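Skelter Hand Demos: Gallery
Hernham workshop, September

Home > Projects > Skelter > Gallery

Skelter is a small project on teaching tabletop tasks by hand. A person holds a gripper tool, does the task the way they would want a robot arm to do it, and the recording goes into the training set. We also record part of the set by remote control, with the operator sitting at a desk across the room and driving the arm with a pair of handles. This page covers the hand-held half, with notes on the tasks and the setup. The remote sessions have their own page.

The work was done in the back room at Hernham by Irfan Virk, Azucena Tovar and Leobardo Arellano. Valter Granström looked after the recording software and Higinio Zamudio built the tools. Text is by Azucena, with corrections from the others.

The task list

We settled on 15 tasks for the first round. All of them are done on a table, sitting or standing, with one hand. They include picking up a cup and setting it down somewhere else, turning a cup upright, moving a block onto a tray, sliding a book to the table edge and picking it up from there, and putting a lid on a tub. The full list is in the Braltent folder, along with the wording that is read out to the person before each take.

The cup tasks come first on the sheet and most people start with them. They are short, and a new person can get the feel of the trigger before moving on to anything with a lid.

How a take goes

The person sets out the objects, steps back, and waits for the tone. They bring the tool in from the side, do the task once, and move the tool clear of the table. A second tone ends the take. Then the objects are moved to a new spot and it starts over. A cup take runs 2 to 6 seconds if it goes well. Lid takes run a good deal longer.

We ask people to come in slowly over the last few inches. Early on, Irfan moved at his normal speed, and in playback the fingers were at the cup before you could see how he had lined them up. The slow approach feels silly for the first ten minutes and then you stop noticing it.
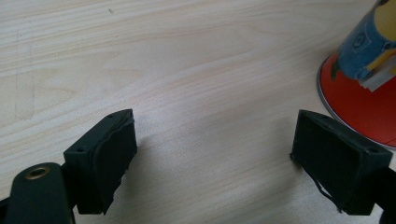 The other thing we ask is that the fingers stay open until they are on both sides of the object. It is easy to start closing early, the way you do with your own hand, and then one finger bumps the object and pushes it along the table. Takes where that happens are kept if the person recovers and finishes the task. They are marked "bump" in the notes. Leobardo wanted them thrown out. Valter wanted them in, so that the arm has something to go on when it bumps a cup itself. We kept them.

The tool

Higinio made four of these over the summer. The bodies are all the same and the fingers come off with two screws each. Rubber pads go on the inner faces. We went through three kinds of rubber before September, and the one in use now is soft enough to hold a smooth cup without a hard squeeze. It does wear. Pads are checked at the start of each session and swapped when they stop holding the test block, and the swap is written in the log with the time.

The trigger spring on tool 3 is stiffer than the others. If your hand gets tired, ask for tool 1.

Objects

Most of the objects came from our own kitchens. The rest were bought at Martens, down the street, one shelf at a time. We wanted cups of different widths and plenty of different prints, bright ones included, so that the arm does not learn that a cup is always plain white. Nothing made of glass is used in the hand-held sessions.

Objects are put back in the crate under the window at the end of the day. Please leave the tags on.

Counts so far

The first round closed at 4000 takes, all tasks together. Around 1000 of those are cup takes, which is more than we planned, and the second round will lean toward lids and books to even things out. Remote control takes are counted separately. They go much slower per take, and the operators need longer breaks.

Azucena and Leobardo are still checking labels on the last batch. The usual mistakes are a missed end tone, or the wrong task number carried over from the take before. If you recorded with us and remember a take that went wrong in some odd way, send Azucena the session letter and the approximate time and she will look it up.

Notes for the second round

The table stays where it is. Room lights on, blinds down, from the first take to the last. Sessions start at 9:30 in the morning and stop for lunch whether or not the sheet is finished.

People who did the first round can skip the practice takes but should read the new wording for the lid tasks. It used to say "close the tub," and half of the people pressed the lid down while the other half only laid it on top. It now says "press the lid until it is shut."

More from this project: Remote sessions | Task sheet | Tool drawings | Session log

Previous gallery: Braltent test bench
Next gallery: Skelter remote desk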